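Polling Place Checklist, Clastaria Hall, with comments

May 22, 2026
By the polling place inspector, Runia district
17 shares | 4 comments

I made this checklist after the local vote in March, and I corrected it for the next one. Please go through it on the evening before and again before the doors open. Write OK, NOT OK or LATER next to each point. My comments are from the last visit.

1. Entrance and ramp
Ramp is fixed to the ground and does not move under a wheelchair. OK.
Door stays open by itself. NOT OK. The stopper was missing and someone put a chair, and a chair is not allowed in the exit way.
Sign with opening hours can be read from the street. OK.

2. Exits
Both exits unlocked during all voting hours. OK.
Exit light above the back door. LATER. The bulb was ordered from Urketti but it did not arrive yet.
No ballot boxes, coats or tables in front of the exits. OK on the second check.

3. Booths
Five booths, one of them low for seated voters. OK.
Nobody can look into a booth from the waiting line. NOT OK for booth 4, it must be turned to the wall.
Pencil in each booth, tied with a string. Two strings were too short for left-handed voters. Please cut them longer.
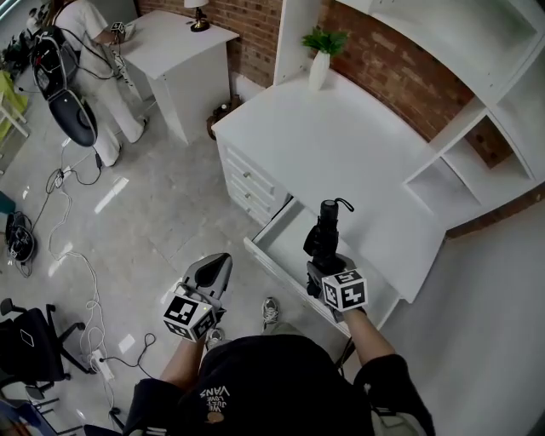 Can a voter bring a helper into the booth?
A voter who cannot read or mark the ballot alone may choose one helper, and the helper signs the form at the desk first. Poll workers should not offer themselves, they wait until the voter asks.

4. Ballot paper and seals
Packages counted at delivery: 595 ballots in the main package, 484 in the reserve. The two numbers must be written on the sheet by two different people.
Box shown empty to the first voter, then closed. OK.
Seal number copied to the sheet before voting starts. NOT OK. It was copied at noon, which is too late, even if the seal was good.
Reserve package stays closed until the chief of the polling place decides. OK.

5. Electricity and cables
No cable across the walking line. NOT OK in the morning, OK after it was taped.
Extension cords from Claeys only, the old white ones are not to be used any more. I found one old cord still behind the registration desk and took it away.
Lamp in every booth works. OK.

6. Emergency
The number 911 is on a paper next to the phone, together with the full address of the hall. OK. Please write the address bigger.
First aid box complete. Plasters were finished, all other things were there.
Every worker knows where to go if the building must be emptied. I asked three workers and two knew it. The meeting point is the parking place on the Runia side.

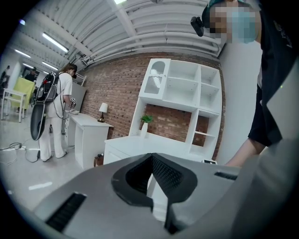
Person in a teal cap and light blue mask, right.

7. After closing
People who are in line at closing time still vote. This was done correctly.
Doors are closed to new voters, but observers can stay for the count. OK.
Waste paper is kept one week and not thrown away the same night. LATER, we need a bigger bag.

Points with NOT OK have to be repaired before the next vote. If you can't repair one of them, call the district office and don't wait for my visit. The signed sheet goes in the blue folder, the copy stays in the hall.

Contact: Runia district election office, inspection desk | © 2026 | Back to top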